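Olus Desk Set: handheld gripper demonstrations, revision 3

README and data card. Last changed 2/28/23. Read the section on the pose fault before training on anything recorded with the left gripper.

Summary

The Olus Desk Set contains 1464 episodes of a person handling office items with two handheld grippers. The operator wears a head camera. Each gripper carries a cube with printed markers, and the pose of each gripper is worked out from the markers seen in the head camera video. Gripper opening is logged separately over a cable.

Revision 3 exists because of a fault in the left gripper pose. The fault was present in revisions 1 and 2 and was not listed in either card. Policies trained on those revisions can command a sudden wrist rotation close to the table. Do not run them on hardware.

What went wrong

A policy trained on revision 2 was being tested on the Hevetti two-arm cell in August. The task was closing a folder. During the approach the left arm turned its wrist through a large angle in one control step, drove a fingertip into the table, and stopped on a joint torque limit. The fingertip mount cracked. The operator was outside the marked area and was not hurt.

The first suspect was the arm controller. The controller log showed that it had followed the commanded pose correctly. The command came from the policy, and the same jump was then found in the training data.

Cause

A flat square marker seen at a shallow angle has two pose solutions that fit the image almost equally well. The solver picks the one with the lower reprojection error. With two or more cube faces in view, the ambiguity goes away. With one face in view, noise can decide the result, and the solution may flip between frames.

The tracker, Lam, has a check for this. It compares each new pose to the last accepted one and rejects the frame if the rotation is too large. Two things defeated the check:

1. The last accepted pose was cleared after 50 missed frames. The next pose was then accepted with nothing to compare it to. If that pose was the wrong solution, every correct pose after it was rejected as a jump.

2. The left cube geometry file had two faces swapped. The error was small when both of those faces were hidden and large when either one was the only face in view.

Folder tasks are affected more than others. The operator works over the near edge of the desk, looks down steeply, and tilts the gripper to get a finger under the cover. In that posture the visible part of the cube changes quickly.
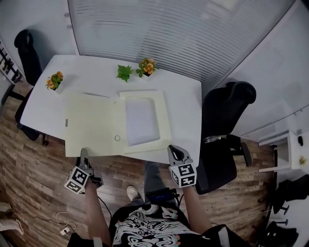 The right gripper uses the same solver but had a correct geometry file. It shows the reset problem only, and at a much lower rate. Gripper opening is not derived from video and is not affected on either side.

Why it was not caught

The export script smoothed the poses before writing them. A flip lasting one or two frames became a short ramp, which passed the velocity check. A longer flip passed as a slow turn. The velocity check has been moved ahead of the smoothing step.

Manual review used an overlay of the gripper position only. Position changes little when the solution flips, so the overlay looked normal. The review tool now draws all three axes.

What changed in revision 3

All episodes were tracked again from the original video with the corrected left cube file. The last accepted pose is no longer cleared. After a long gap, the tracker waits until two faces of the cube are visible before it accepts a new pose.

Frames that still have only one visible face and two close solutions are kept, with pose_ok set to 0. The pose values in those frames are not interpolated and should not be used as action targets.

In 860 episodes, at least one frame is flagged. These episodes remain in the set. Excluding them entirely would remove most of the folder work.

Fields

episode_id: integer, unchanged from revision 1
t: seconds from the start of the episode
left_pose, right_pose: position in meters and quaternion (x, y, z, w), in the head camera frame
left_open, right_open: 0 is closed, 1 is fully open
left_faces, right_faces: number of cube faces used for the pose
pose_ok: 0 or 1, one value per hand
tracker_rev: tracker build used for the episode

Revision 2 files have no pose_ok field. A loader that treats a missing field as 1 will read the old files without any warning. The supplied loader stops with an error.

Safety notes for use on hardware

Limit wrist rotation per control step in the arm controller. Do not depend on the policy or on the data for this limit.

Set a minimum tool height above the table and test it with the arm at low speed before the first policy run.

Keep people out of reach of both arms during a run, including when only one arm is expected to move.

Delete checkpoints trained on revisions 1 and 2. Fine-tuning one of them on revision 3 has not been shown to remove the behavior.

Known problems still open

Head motion blur causes short dropouts in both hands. These are flagged.

The gripper cable can pull on the tool near the end of its reach. The effect on the recorded motion has not been measured.

The Drillatwood converter writes quaternions in w, x, y, z order. Files that have been through it must be reordered before they are mixed with this set.

Reporting

Send the episode_id, the value of t, the hand, and the tracker_rev. If the problem appeared on an arm, include the controller log from the same run and the checkpoint's training revision.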